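Nament Villas Guest Services: Request Log
Property: Villa Ofori, Pusberg
Status: Resolved
Handled by: Aba Abubakari

Monday, 09:40. The lead guest, Ms Yareli Salinas, reported that the gate code issued with her booking was not accepted. Her party of four waited at the lower entrance.

09:52. The code was reissued through the Jundex booking system. The fault remained.

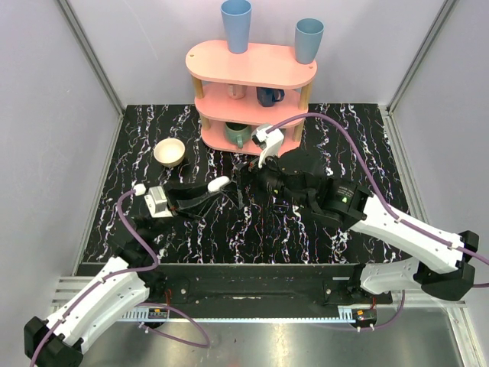
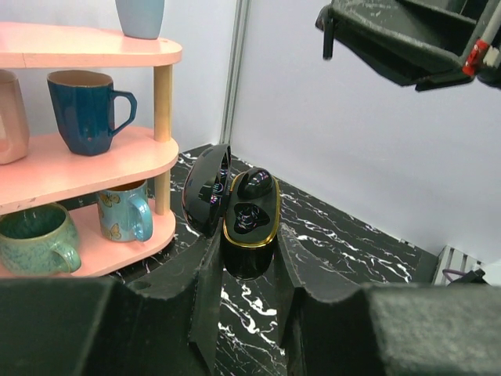
Top: cups and mugs on the tiered shelf. Bottom: earbud case, lid open.

10:15. The duty manager admitted the party by the service gate. The keypad was found to be set to the previous guest's dates.

10:40. Keypad reset and tested 2 times. The guest confirmed entry by telephone. A credit of 500 was applied to the final account. Ticket closed.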